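Travel packing: your questions, answered by someone who doesn't buy most of it

We get a lot of post about packing, and most of it has been stirred up by adverts. These are the questions that come in most often. The answers are our own, and some of them will disappoint people who have just spent money.

Do I need packing cubes?

No. They are fabric boxes with zips. If you like opening a suitcase and seeing neat blocks, buy them and be happy, but the claim that they make more room doesn't stand up. A jumper takes the space a jumper takes. The squashing kind do press the air out, and then your case is over the weight limit and everything in it is creased.

What do you use instead?

Drawstring bags, mostly the ones that came free with something else. A plain black one does for shoes or dirty washing. It weighs next to nothing, fits into any odd gap, and if you leave it in a hotel you won't mourn it.

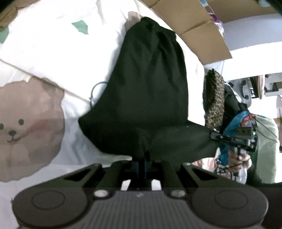

Collemora, May 17, 2018

The rest of this page was gone over again after a long stay away with one bag each, and a few answers got shorter. The one on rolling got ruder.

Is rolling better than folding?

People hold this view very firmly. We tried both with the same clothes in the same case and couldn't tell the difference by eye. Rolled T-shirts are easier to find. Folded shirts look better when they come out. Do whichever you can be bothered to do on the way home, when you are tired and the case somehow won't shut.

My suitcase says it holds 60 litres. Does it?

Possibly, if you filled it with water. Makers don't all measure in the same way, and some seem to count outside pockets that can't be used once the main part is full. We would ignore the number and take your actual coat to the shop. Staff at the Aydoğan luggage counter let us do this and only looked slightly pained.

Are expensive travel wallets that block card readers worth it?

We have yet to hear from a single reader who had a card read through a pocket on a train. We have heard from plenty who left the wallet in a café. A wallet on a cord would have helped them more.

Someone told me to put a dryer sheet in my case. Why?

So your clothes smell of dryer sheet. If that appeals, go ahead.

How many pairs of shoes?

Two, and you wear the heavier pair. We know about the wedding. We know about the hike. If there really is a wedding and a hike, then 3, but ask yourself if the hike is going to happen.

Should I weigh my bag at home?

Yes, and this is one of the few gadgets we will defend. A cheap hook scale is fine. Ours is an Esov, bought in a hurry, and it agrees with the airport desk closely enough. Bathroom scales work too if you stand on them with the bag and then without it - just don't read the result while leaning over.

Can I trust the pocket that says "waterproof"?

Trust it to slow water down. Put your shampoo in a tied plastic bag as well, and keep it away from anything you plan to wear on the first evening.

How do I stop small things getting lost?

Give each sort of thing a bag that looks like no other bag you own. Chargers in mesh, medicines in something loud, jewellery in something soft. Matching sets look lovely in the shop and are a nuisance in a dark room, where you'll open all of them before you find your earplugs. A patterned pouch from a market stall does this job better than a labelled one. 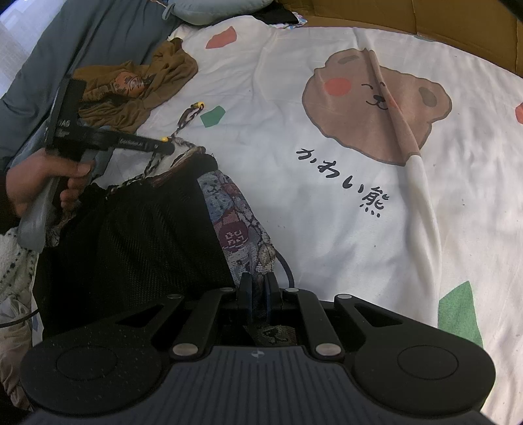

Questions about buying

Is the Erkis travel set any good?

It is well sewn. It is also a set of bags to put in your bag, and two of them are too small for anything we could think of. If you were given one, use the big one.

Why are you so against buying things?

We aren't. A decent case with good wheels is worth saving for, and we spent roughly 2000 on ours (in local money, before anyone writes in). What we dislike is the idea that a trip goes wrong for want of one more pouch - in our experience it goes wrong over a missed bus or a bad stomach.

Will you test the thing I saw online?

Perhaps. Send the name and the price. We don't take free samples and we don't reply to messages that begin "Hi dear". The list is next updated in November.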